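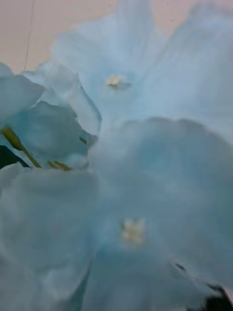 学校案内 第10号 2ページ

フルラ製本教室について

フルラ(Hulura)製本教室は、手製本と紙の修理を教える小さな学校です。糸でかがる本のつくり方を基礎から学ぶ通年の課程と、傷んだ本を自分で直せるようになるための短期の課程を置いています。入学に試験はなく、経験も問いません。受講には中学校卒業程度の日本語の読み書きができれば十分です。

教室は商店街から一本入った通りの2階にあり、下の階は紙の卸問屋の倉庫です。階段が急なため、大きな荷物をお持ちの方は裏手の荷物用リフトをお使いください。リフトに人は乗れません。

教室のはじまり

フルラは、製本職人のエルマンノ・フォンターナが自分の工房の一角で開いた週に一度の講座から始まりました。フォンターナはもともと図書館や法律事務所の合本を請け負っており、注文の少ない時期に工房を開放して、近所の人に糸かがりを教えていました。最初の受講者は、祖母の料理帳を綴じ直したいという人と、楽譜の背が割れて困っていた合唱団の指揮者でした。

そのうちに、工房の作業台では受講者を受け入れきれなくなり、講座だけを今の場所に移しました。工房のほうは「シマ(Sima)」という名前で現在も続いており、学校とは会計も別になっています。ただし断裁機と箔押し機はシマのものを借りて使うことがあり、通年課程の後半には工房での実習日があります。

教室の名前は、フォンターナが若いころに使っていた綴じ糸の箱に書かれていた言葉から取りました。意味をよく聞かれますが、本人も知らないそうです。

教えていること

通年課程は112時間で、1月に始まります。授業は毎週水曜日、昼の組と夜の組に分かれています。内容は同じで、仕事の都合などで組を替えて出席することもできます。その場合は前日までに事務室へお知らせください。

前半では、紙の目の見分け方、折り、目打ち、糸かがり、背固めまでを扱います。紙の目については最初の授業だけでなく、何度も戻って確認します。目を取り違えた本は、乾いたときに表紙が反り、開きも悪くなります。受講者が最初につくるのは表紙のない折丁だけの本で、これは背の構造がよく見えるため、修了まで手元に置いて見本として使います。

後半は、表紙の芯紙の裁ち方、布や紙でのくるみ、花布、見返し、丸背と角背の違いに進みます。革は通年課程では扱いません。革すきは刃物の研ぎから覚える必要があり、時間内に収まらないと判断しました。希望する方には、修了後に別の講座をご案内しています。

修理課程は短期で、日程は年によって変わります。ページの破れ、外れた折丁、割れた背、緩んだ表紙の直し方を、受講者が持ち込んだ本を使って学びます。持ち込みは一人2冊までです。古い貴重書や、売買のために価値を保つ必要がある本はお預かりできません。そうした本は専門の修復家に相談することをお勧めしており、必要であれば連絡先をお伝えします。

糊の考え方

当校では、でんぷん糊と合成糊の両方を使います。修理では原則としてでんぷん糊を使い、後から水分で外せるようにしておきます。新しくつくる本の背固めには合成糊も使います。どちらが優れているという教え方はせず、それぞれの乾く速さと、のちに外せるかどうかを受講者自身が試験片で確かめます。

でんぷん糊はその日の朝に炊いたものを使い、翌日には持ち越しません。夏の授業では昼と夜で分けて炊きます。

粘着テープについてのお願いがあります。修理課程に持ち込む本には、事前にテープを貼ったり、はがしたりしないでください。特にはがす作業は紙の表面を傷めやすく、授業の中で時間をかけて行うものです。

講師

エルマンノ・フォンターナは現在も通年課程の後半を受け持っています。工房の仕事があるため、夜の組を中心に教えています。

シルヴィウ・ポップは通年課程の前半と修理課程の担当です。印刷所の製版の仕事を経て当校の通年課程を受講し、修了後に助手となり、その後講師になりました。自分が受講者だったころにわかりにくかった箇所を書き留めた冊子を教材として使っています。冊子は改訂のたびに綴じ方も変えているので、古い版をお持ちの方は見比べてみてください。

このほか、箔押しやマーブル紙など特定の技法については、外部の講師を招いて一日講座を開いています。一日講座は修了生以外の方も申し込めます。

道具と材料

目打ち、へら、定規、針などの基本の道具は、教室に備えたものを使えます。自分の道具をそろえたい方のために、最初の月の終わりに共同購入の時間を設けています。購入は任意です。へらは骨製のものと樹脂製のものがあり、手に合うほうを選べるように、両方を数週間使ってから決めることをお勧めしています。

紙は階下の問屋から仕入れており、在庫の見本帳は階段脇の棚にあります。布は織物商のブロメオ(Bromeo)から端尺を分けてもらっています。端尺なので同じ色が続けて入るとは限りません。続き物の本を何冊も同じ布でつくりたい場合は、早めに講師に相談してください。

材料費は受講料に含まれていますが、箔と特別な紙は実費をいただきます。

蔵書室

教室の奥に小さな蔵書室があります。収蔵しているのは製本の手引書、紙の見本、そして構造を見るために解体した本で、目録に載っているのは182点です。解体した本は背の部分を切り開いてあり、糸の通り方や糊の層を直接見ることができます。受講者は授業の前後に自由に閲覧できます。貸し出しは手引書のみで、期間は次の授業までです。

目録はジェロウ(Jellow)という名の古い記録カードの方式をそのまま使っています。フォンターナが前の持ち主から棚ごと譲り受けたもので、分類が少し変わっており、花布に関する本は「織物」ではなく「帯」の項に入っています。見つからないときは事務室でお尋ねください。

修了生の利用

通年課程を修了した方は、授業のない曜日の午後に作業台を使うことができます。予約制で、断裁機は講師がいる時間に限ります。作業中の本を置いておける棚もありますが、置ける期間は次の予約日までとし、本には名前を書いた紙を挟んでください。プレス機に挟んだまま帰る場合も同じです。

修了生の作品は毎年、教室で展示しています。選考はありません。手に取って開いてもらうことを前提にした展示なので、触れられたくない本の出品はご遠慮いただいています。

見学と申し込み

見学は授業のある日に受け付けています。事前に電話でご連絡のうえ、授業開始の10分前までにお越しください。途中からの入室は、かがりの作業中に糸が張られていて危ないためお断りしています。

申し込みは事務室の窓口か郵送で受け付けます。用紙は窓口のほか、階下の問屋のレジ横にも置いてあります。昼の組、夜の組のどちらかが定員に達した場合は、もう一方の組をご案内します。

欠席した授業は、同じ年度の別の組で補うことができます。工房での実習日のみ振り替えができませんので、日程表を確認してからお申し込みください。日程表は受講が決まった方に、教室の規則と一緒にお送りします。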